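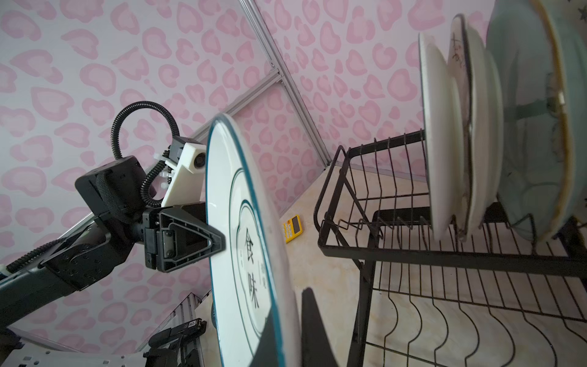 Apr 5, 2026

Glaze adhesion, batch 14, continued from the February pages.

Kiln log first. Brunner held at top temperature for 21 minutes, same as the last firing. Cone on the lower shelf slumped further than the upper one, so the lower element is still running hot. Not adjusted yet.

Crazing check on the fired tiles, dye method. Tiles 1 to 9 clean. Tile 10 shows a fine network near one corner, tile 11 the same but coarser. Both were glazed from the bottom of the bucket - the slurry had been standing overnight and I stirred by hand only. Repeat with the mixer before blaming the recipe.

Weights, dry glaze: 787 g frit, 1603 g total before water. The February sheet has the total as 1630. I went through the individual lines and they add up to 1603, so the sheet is wrong. Corrected in pencil.

Mesura caliper reads 0.02 high at zero. Subtracted by hand today, all thickness values below the line in the table are corrected, the ones above are not.

Mayuree Sukprasert asked whether the Surketti clay could replace the Trultosmont body. Shrinkage looks close enough on paper. Absorption unknown. Cut six bars from each, drying on the rack under plastic, turn them tomorrow.

To do:
order cones
sieve the remainder of batch 14, 80 mesh
new dye, the bottle is nearly out
ask Mayuree for the firing curve she used on the Surketti samples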